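Columns > House and Garden > Walls

The Case Against Pale Gray

Szu-yu Tang
27/10/2023

My landlord painted the hallway again last month. It had been pale gray and it is pale gray now, and I had to be told which end he'd started from. When I asked him why that color he looked at me as if I'd asked why the water was wet. "It goes with everything," he said.

I have been hearing that sentence for most of my adult life and I would like to see the evidence. What is the everything? My couch is a sort of mustard. My mother's bookcase is orange pine and always will be. The rug is red, mostly, with a tea stain. None of these things looks better against pale gray than it did against the cream that was in my last apartment, and the bookcase looks a good deal worse. Put warm wood in front of a cool wall and the wood goes the color of a bad tan. So what people mean, I think, is that pale gray goes with other pale gray things, and that is a much smaller claim.

I don't write as somebody who knows a lot about decorating. I write as somebody who has rented in Rongate for 23 years and has looked at the walls. In that time I've seen magnolia go out, and a short fashion for one dark red wall behind the television, and then the gray came in and stayed. It was supposed to be a trend. Trends are meant to leave. At the open houses I went to this spring (I wasn't buying, I'm nosy) every single living room was some form of it, and by the end of the afternoon I could not have told you which kitchen belonged to which front door.

The selling point is always calm. Imside, the free home magazine that comes through our door whether we want it or not, ran a long feature on calm rooms over the summer. The rooms were gray-white from baseboard to ceiling, and in each of them there was a bowl. I read the whole thing looking for one person who said they had felt agitated before and less agitated now. There wasn't one. There was a homeowner who said the space "breathes." Mine breathes too, it has a window that won't close.

I did try to be fair about it. I went down to Ferraro on the corner of the market street and asked Wai-kit Siu, who has mixed paint behind that counter longer than I've been complaining, to talk me into it. He pulled out the card and there were 9 pale grays on it, all with names. The one he sells most of is called Rika. I asked him what the difference was between Rika and the one next to it, and he took both chips over to the door and held them up in the daylight and said one was a bit bluer. Then he turned them over to check, and it was the other one.

To his credit he laughed. He also said something I've thought about since, that hardly any customer comes in wanting gray. They come in not wanting a mistake. They have a picture on their phone of somebody's yellow kitchen, they love the yellow kitchen, they talk about it for ten minutes, and they go home with Rika. He has stopped trying to stop them. A customer with a yellow kitchen might come back angry, he said, and a customer with a gray one never does.

Well, that's retail. I understand why a man who has to take back the cans would like it that way. I understand my landlord too, in a cold sort of way — he buys the stuff in bulk, he can touch up any wall in the building from one bucket, and he never has to ask a tenant what they'd like. What I can't follow is people who own the place, who have nobody to answer to, choosing the same color as a man who is trying to spend as little time as possible thinking about them.

The usual answer is resale. Buyers like neutral walls, the agents say, and I'm sure that some do. But look at what is being proposed. You live for years in a room painted for a stranger who may turn up at the end of it, walk around for as long as it takes to open the closets, and then paint it himself. My neighbors across the landing spent 800 dollars having a perfectly nice green bedroom done over before they put the place up for sale. The couple who bought it had it painted green again by November. A different green, I'm told. I hope the painter sent both parties a card.

Then there's the argument from light. Pale walls bounce the light around and make a small room look bigger. I'll give them half of this. Pale does bounce light. White does it, cream does it, a weak pink does it very nicely. Gray is the one pale color that takes a bit of the light and keeps it, and in a room facing north, on a wet afternoon, you can sit there watching it happen. My living room faces north. From about three o'clock on it has the look of the inside of a filing cabinet. No room has ever seemed larger to me for being gloomier, and I've measured myself against this one in every season.

And the shadows! People go on about shadows as if they were a feature. The card at Ferraro has a paragraph about "soft shadow play," printed in gray on gray, so you have to tip it toward the bulb to read it. A shadow on a cream wall is brownish and looks like evening. A shadow on a gray wall is a darker patch of the same gray, and half the time I take it for damp. I have gone up to my own wall and put my palm on it more than once.
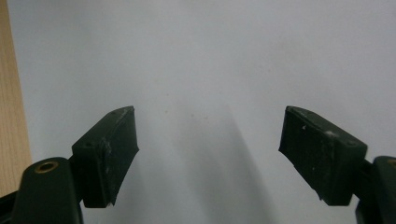 I've also heard it said that a plain pale wall is only the background, and that the point is to let your things stand out. It's the best of the arguments and I've gone back and forth on it. Galleries do it. Shops do it with a single shoe. If you own one good chair and a large lamp, fine, go ahead, I'm sure the chair will be very grateful. Most of us aren't in that position. What I've got to show off is a drying rack, a box of cables and a bicycle I keep meaning to get fixed, and a wall that makes my things stand out is the last wall I need. Give me a busy wallpaper with leaves on it. I could lose the bicycle in that for weeks.

The same people will tell you that pale gray hides dirt. It doesn't hide mine. A thumbprint near the light switch shows up by the end of the first week, and the line where the backs of the dining chairs hit the wall has been there since the second. What the color does do is make you unsure whether you're looking at dirt, and so you leave it, and I suppose that feels like less cleaning. I've tried the scrubbing sponge that everybody recommends. It took off the mark and some of the paint, so now there's a clean spot with a shine on it that is more noticeable than the mark was.

I should say what I'd do instead, as it's easy to stand in a hallway and be rude. I'd start with the thing in the room that isn't going to change. For me that's the bookcase. I'd take one of the shelves out, carry it down to Ferraro and hold it up against the cards, and I'd ignore any card that made it look ill. I'd buy the smallest can they sell. I'd paint a piece of cardboard with it, a big piece, and lean it on the wall for 3 days and look at it in the morning and with the lamp on. It isn't a clever method. My aunt chose every color she ever lived with like that, including a kitchen the color of canned salmon, and I have never been in a kitchen where people were slower to leave.

Would I get tired of salmon? Probably. I'd get tired of it and paint it something else, and it would cost me a couple of evenings and a roller. People talk about a wall color as though it were a tattoo. It's the cheapest thing in the room to change, and for some reason it's the one thing they're most frightened of getting wrong, while the couch that cost a month's pay gets picked in a lunch hour.

I put all this to my landlord, more briefly. He listened, or he stood there. He said I could paint my own living room if I liked, any color, as long as I put it back before I moved out. I asked him what he meant by back. He said he'd leave me the bucket.

So it's in my closet now, behind the vacuum cleaner, with a strip of masking tape on the lid and the word HALL on it. I had a look at the underside for the name of the color. It's Rika.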